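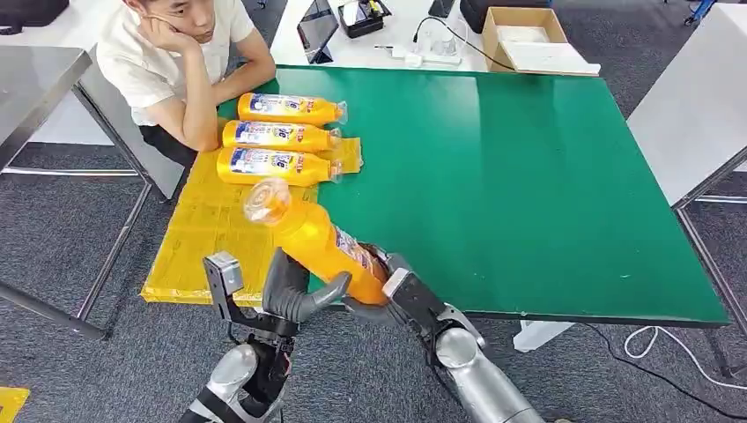

Teaching by Hand

The day at Kultidlow begins with bottles. Stella Makori, who runs data collection for the company, wants 4,000 recorded examples of one job by the end of February: pick up a bottle, turn it and set it down in a row with the others, caps all facing the same way. By the time I visited, her team had 3,000.

Each example is one attempt, from reach to release. An operator guides the two arms through the motion while the system stores the camera view along with the position of every joint. Later, a learning program called Vavora works through the recordings and tries to produce the same movements without an operator.

"People expect the arms to be the hard part," Makori said. "Most of my week goes to deciding what counts as a good example."

Her rules fill two pages. A dropped bottle is kept if the operator recovers it, and labeled as a recovery. A long pause in the middle means the attempt is thrown out. The bottles have to start somewhere different each time, and both grippers have to be used when the turn is a large one.

Cletus Benavides reviews the files in the afternoon. In one batch of 107 he rejected nine, most of them for pauses. He watches at double speed and slows down when the fingers close.

Operators work in blocks of 100 attempts and then switch off. Man-sik Kwon, the fastest of them, trained as a dental technician. He told me the grip took him a morning to learn and the turn took two weeks, and that his shoulders still ache after a full block.

Bottles were chosen because they roll, and because customers in packaging keep asking for them. The next set will be soft pouches, which Makori expects to go slowly. She has ordered two boxes and hasn't written the rules yet.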